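Wednesday, March 28, 2018
Posted by Sum-yee Fang

Print | E-mail

Club build night again. Boonsong Thongdee rewrote the wrist routine for the Stindmont arm and took 40 lines out of it. The new version closes more slowly and holds position for 74 ms before it reports back – long enough for the reading to settle.

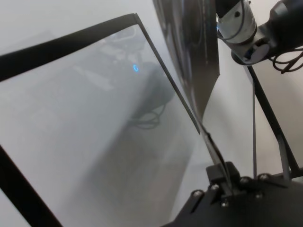

Grip force is still the open question. I want one setting for everything we hand it, and thin stock argues against that. The clear panel with the black border appears to have its edge in the clamp bracket, and the limit I use there is 307 on our scale. Boonsong prefers a lower one.

Contact Sum-yee | Back to top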